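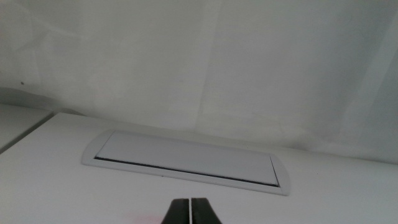

Folie 2: Helle, graue Fläche mit ungleichmäßigem Licht

Sprechtext: Sehr geehrte Damen und Herren, im Namen von Nilavard begrüße ich Sie zum Bericht über die Raumakustik in Lesesälen. Ausgewertet wurden 2.516 Rückmeldungen aus 24 Bibliotheken. Am häufigsten wird der Nachhall beanstandet, danach folgen Gespräche an der Ausleihe.

(Pause, weiter zu Folie 3)

Die Messreihe in Imrie wird im November fortgesetzt. Rückfragen zur Methodik beantwortet Afiq Rondonuwu.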